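Modholm Side Table, Light Wood Grain: Review After One Winter

I bought the Modholm in November to replace a folding card table that had been doing duty as a desk, a lunch spot and a place to dump the mail. It has been in daily use since then. My unit is the standard size in the light wood-grain finish. I paid full price.

Ordering and delivery

I ordered through Zordale, who had the light finish in stock when two other stores only had the dark one. The table arrived in a single flat carton with foam at the corners and a cardboard sheet between the top and the legs. One corner of the carton was crushed but the top was fine. The hardware comes in a sealed bag with an Allen key that is too short to be comfortable. Use your own if you have one.

Assembly

Assembly took me 80 minutes, and I was not rushing. The instructions are drawings only, and step 3 shows the cross rail upside down compared with how it has to go. If your bolt holes don't line up at that point, flip the rail. I took the whole frame apart once before I figured this out.

Leave all the leg bolts a little loose until the table is standing on a flat floor, then tighten them in a diagonal pattern. Mine rocked slightly after the first try and stopped once I did it this way. The feet also have screw-in levelers, which helped on the old pine floor in the back room.

The top

The surface is smooth with a low sheen. It does not throw glare from the window, even around 2 in the afternoon when the sun comes straight in. Crumbs show less than they did on my old white table, and dust shows more. I wipe it with a damp cloth and dry it right after.

Heat is the weak point. The care card says to use a mat under anything hot, and it means it. I set down a mug of tea without one and got a pale ring that took most of a day to fade. Pens and markers have been less trouble. Ballpoint came off with dish soap, and a streak of green marker needed rubbing alcohol on a paper towel.
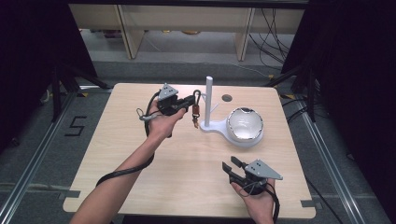
The rounded corners were the reason I picked this table over the Godoy, which costs less and has square ones. The room is narrow and I walk past the table many times a day, often carrying something. With the card table I had a steady supply of bruises on my hip. I still bump the Modholm now and then, but it doesn't hurt. The rounding is also easier on sleeves and on the cord of the vacuum cleaner.

Stability

Front to back it is solid. Side to side there is a small amount of give if you lean on one end, and you will notice it if you write with a heavy hand. I ran a small sewing machine on it for a weekend of hemming curtains. At slow speed it was fine. At full speed the pins in the dish rattled, so I moved the dish to the windowsill.

Compared with the Ovley

I used an Ovley at my last place for several years. The Ovley is heavier and does not move at all, but it took two people to shift it for cleaning. It also has a drawer, and I miss the drawer. The Modholm has no storage of any kind -- not even a hook for a bag. I can move it by myself without lifting my end very high, which matters more to me now than it used to.

Problems so far

One leg bolt worked loose after a month. I tightened it and it has stayed put. One plastic leveler squeaked on the floor until I stuck a felt pad under it. There is a slight smell from the underside when the box is first opened. Mine was gone after a week with the window cracked.

I wrote to Modholm about the drawing in step 3 and got a polite reply with the same drawing attached.

Who should buy it

It suits a small room where the table gets used for different things and has to be moved from time to time. If you want a permanent desk for a heavy monitor, get the Ovley or something like it. If price comes first and you don't mind square corners, look at the Godoy.

I would buy the Modholm again in the same finish. Order a set of felt pads with it.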